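Where Does Yarn Come From?

Have you ever pulled on a loose thread in your favorite sweater and watched it get longer and longer and longer? (I hope a grown-up didn't see you!) A knitted sweater is made of yarn, looped over and over, and today we're going to follow that yarn all the way back to the very beginning.

Lots of yarn starts out on a sheep. Sheep grow thick, curly coats over the winter, and when spring comes along they get a haircut, called shearing. Done gently, it doesn't hurt them, and the whole coat can come off in one big fluffy piece called a fleece. My aunt, Sânziana Ene, has 7 sheep at her little farm in Poneck, and every March she telephones me to tell me exactly how muddy they are.

And oh my, they are muddy! So the next job is washing. The fleece gets a nice warm soak with a little soap, and then it's spread out to dry. After that comes carding, when you brush the wool between 2 paddles covered in tiny wire teeth, a bit like combing your hair after a windy day at the beach, until all the fibers are fluffy and untangled.
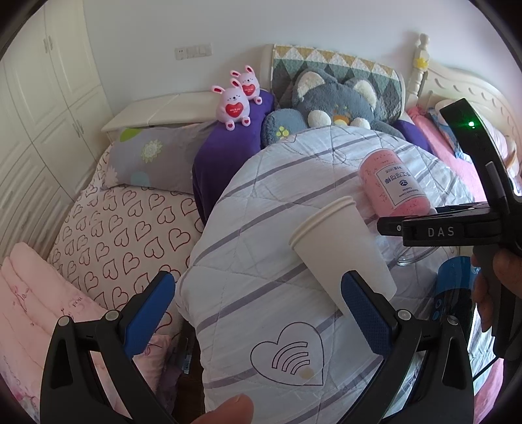

Now for my favorite part – spinning! If you pull a little tuft of wool with your fingers, it comes apart easily. But if you twist it while you pull, the fibers grab hold of one another and make a strong, thin strand. You can try this at home with a cotton ball. Tug and twist, tug and twist, nice and slow.

Two strands twisted together make yarn that's stronger still, and that's called plying. Then it can be dyed any color you like – onion skins make a lovely gold – and wound into a ball, ready for somebody's needles or crochet hook.

Next time we'll learn how to make a chain stitch, so go and find yourself some yarn!

Written by Ecaterina Ene

We use cookies to remember your settings. Accept | No thanks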